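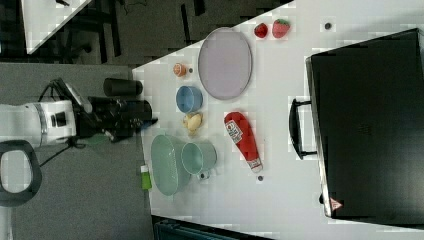

Nollside Center Opens Play Kitchen Table

27/09/2021

The Nollside Family Learning Center has added a play kitchen table to its early childhood room. The table is open to registered families during regular morning hours and may be used by up to 8 children at a time. Children under 2 must be accompanied by an adult.

The items were selected by program coordinator Amber Blackburn and early learning teacher Ok-hee Ji, with support from a grant awarded by the Dawber Fund in April. The grant also paid for low shelving and 36 picture books on food and cooking.

"Children learn the names of foods quickly when they can pick them up and pass them to someone else," said Ms. Ji. "We wanted things that families would recognize from their own kitchens."
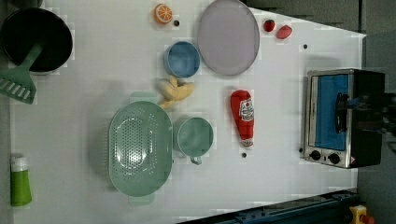
Sessions at the table follow a simple plan. Teachers name an item, ask a child to find it, and then invite the group to prepare a meal together. Color is a regular part of the activity: a child may be asked to match the mint-green mug to the colander, or to find something red, such as the ketchup bottle. Older children practice sorting produce from cookware before everything is put away.

The center serves 80 families from Nollside and Nododwood. Parents who wish to enroll a child should contact Gilang Tambunan at the front office. Donations of clean play food in good condition are accepted at the same desk.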